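Housekeeping and Room Care, Unit 7
Desks and Work Surfaces in Guest Rooms
Course notes by Callum Fothergill, January

These notes go with the practical session on desks. Read them before you come to the training room. The session starts at 9 a.m. and you will need your own cloths, two dry and two for damp work. Polish is supplied.

1. Why the desk gets its own unit

Students on this course usually do well with beds and bathrooms, which are taught early and practiced often. Desks are marked lower. In the last group most of the points lost in the room check were lost on the desk, and nearly all of them for the same few faults: smears on a shiny top, dust at the back edge, and things put back in the wrong place or left where they should not be.

A desk is different from other surfaces in a room in that the guest owns part of what is on it. On a bathroom shelf you can usually tell what belongs to the house. On a desk you often cannot. A book may be the guest's or may have been put there by the house. So the work has two parts, deciding what may be moved and then cleaning the surface, and the first part takes more thought.

2. Types of desk top

You will meet three in the placements we use.

Oiled wood. Found at Andell House, in the older rooms. The surface is dull and slightly open. Use a barely damp cloth along the grain and follow with a dry one. No spray polish. A water mark on oiled wood should be reported, not rubbed.

Lacquered or varnished wood. Found at Jenside and in most of the training rooms. The surface shines and reflects the window. It takes a damp cloth well, but every smear shows, especially in low light from the side. Finish with a dry cloth and check from a crouch, looking toward the light.

Painted tops. A few rooms at Andell House only. Treat as lacquered, but lift objects straight up and never slide them. Paint chips at the edges.

If you do not know what you have, treat it as oiled wood until you have asked.

3. Reading the desk before you touch it

Stand in front of the desk with your hands empty. Take as long as you need the first few times. With practice it takes a few seconds. Sort what is there into four groups:

House items. Lamp, vase, folder, writing pad, anything on the room list.
Guest items. Papers, books not on the room list, glasses, medicines, keys, chargers.
Dishes. Cups, plates, spoons, whether from the house or not.
Electrical. Power strips, adapters, cables, anything plugged in.

Guest items stay in their order. If you must lift a stack of papers to wipe under it, lift the whole stack, wipe, and put it back facing the same way. Do not square up loose papers. A guest may have left them fanned out on purpose.

The electrical group is handled before any damp cloth comes near the desk. This is the step students forget.
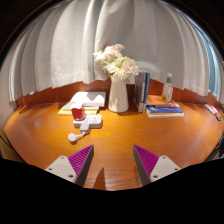
Liquids and electrical items are kept apart on every desk, in every room, whether the room is occupied or not. This is the one rule in Unit 7 where a single fault fails the check. It applies to cups, glasses, bottles, vases and wet cloths, and it applies whether or not you believe the container is empty. A power strip has a flat top and people use flat tops as shelves, as with the red cup standing on the white cross-shaped strip here, in front of the two books. Lift a cup like that off first, before dealing with the books or flowers, and set it on your tray. Do not look into it and decide it is safe to leave. Then look at the strip itself. If there is any liquid on it or near it, do not touch the strip or pull any plug. Step back, keep the guest out if they come in, and call maintenance.

If the strip is dry and undamaged, leave it where the guest has it. Do not unplug anything that belongs to a guest, even to make the wiping easier. Clean up to a hand's width from the strip with a well-wrung cloth and do the rest dry. If the cable runs over the front edge of the desk where a person could catch it, you may move the loose part of the cable to the back. Write this on the room sheet.

4. Vases and flowers

Flowers are a house item at Jenside and a guest item everywhere else, unless the room list says otherwise. At Jenside they are changed twice a week by the front desk and not by you. Your part is the vase and the surface under it.

Carry a vase with both hands, one under the base. Tall vases are heavier at the top than they look once full heads are in them. Set it on the floor beside the desk, away from the door, or on a tray on the luggage rack. Do not set it on the bed.

Wipe the foot of the vase before it goes back. A ring on a varnished top usually comes from a wet base and not from a leak. If the ring comes back the next day, report the vase.

Loose petals are picked up by hand. A damp cloth crushes them, and pale petals can leave a brown stain on wood if they are left overnight. Pollen is lifted with a dry brush, never with water.

When you put the vase back, leave clear space between it and the curtain. Flowers pressed into a curtain will mark the fabric, and light curtains at Jenside have been sent for cleaning for this reason several times. The usual place is toward the back of the desk and away from the side where the guest writes. If there is a socket close to the vase, move the vase along so that nobody has to reach past it with a plug in hand. Water should never be changed at the desk. Take the vase to the bathroom, dry the outside, and bring it back.

5. Books and papers

Closed books may be lifted and dusted with a dry cloth. Open books are left open at the page. Bookmarks, receipts and slips of paper stay inside.

Stacks are kept in the order you find them, even if the larger book is on top. If a stack is leaning and likely to fall, you may straighten it without changing the order.

Glossy covers pick up polish from your cloth. Keep one cloth for books only, and never put a book back on a surface that is still damp. Paper covers stick to varnish and can pull the finish when they are lifted. Give the top a few minutes before you set anything down on it.

6. Order of work

a. Open the curtain if the guest is out, so that you can see the surface.
b. Read the desk.
c. Take away dishes, beginning with any that are close to something electrical.
d. Check strips, adapters and cables.
e. Move the vase.
f. Lift books and papers and set them on a dry cloth on the chair.
g. Dust the back edge and the strip of wall behind the desk with a dry cloth.
h. Wipe the top along the grain, back to front.
i. Dry the top. Check it against the light.
j. Put back house items, then guest items, each where you found it.
k. Return the curtain to how it was.
l. Fill in the room sheet.

Most students want to do step g last. Dust from the wall then falls on the clean top and has to be wiped again.

The time allowed for a desk in an occupied room is 13 minutes during training. On placement you will be expected to be quicker, but not in your first week.

7. Curtains behind desks

Where a desk stands in front of a curtain, the hem collects dust and then drops it on the back of the desk. Run the brush head along the lower folds once a week. Hold the fabric with your free hand so that it does not swing across the desk and take something with it. If the hem hangs unevenly, look along the rail for a missed hook before you report it as a fault in the curtain. Long curtains that rest on the desk should be hung behind it if there is room.

8. What to write on the room sheet

Keep it short. Write what you found, what you did, and the time. Two entries from last term, both acceptable:

"Room 40. Glass on adapter, moved to tray. Adapter dry. Left plugged in. 10:20."

"Room 81. Ring under vase, wiped, still visible. Vase reported. 11:05."

Do not write opinions about the guest. Do not write "desk done" with nothing else. If you moved anything that was the guest's, it goes on the sheet even if you put it back.

9. Assessment

The practical check is one desk, set up by the instructor, and the desk will not be the same for each student. You are marked on reading the desk, order of work, finish of the surface, replacement of items and the room sheet. The pass mark is 40, and the electrical rule stands apart from the marks as described in section 3. A student who fails on that rule may repeat the check at the next session.

Before the check, practice at home on a table with ordinary things on it. Leave it as you would after an evening of work, come back the next morning, and go through section 6 with the list in your hand.

Reading for next time: Pärn, chapter on varnish and wax, and the Bunby leaflet on cable care, copies at the back of the training room. Unit 8 covers bedside tables and lamps.

Training Office, Jenside | Ask at the front desk for printed copies | © Jenside Room Care Course | Back to top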